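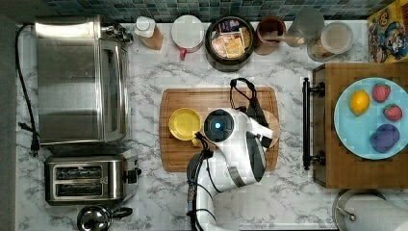 A Câmara de Felamville passa a exigir, a partir de junho, o registo mensal das despesas de combustível em todos os serviços municipais. A regra abrange 118 viaturas e foi assinada pelo vereador Arvid Myklebust.

Cada serviço entrega o mapa até às 17h do dia 5 — com as faturas em anexo. 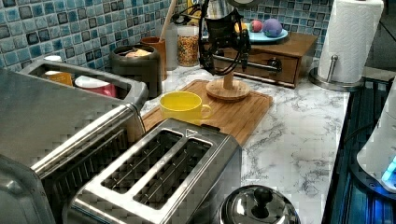
Quem responde pelos mapas em atraso?
O chefe do serviço, que tem 30 dias para regularizar a situação.

Os desvios acima de 200 litros seguem para a auditoria interna.

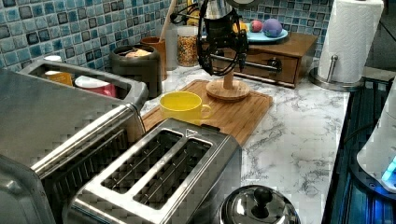 Os postos de Rustad e Cangate mantêm o horário atual. Os cartões antigos deixam de ser aceites no fim do mês.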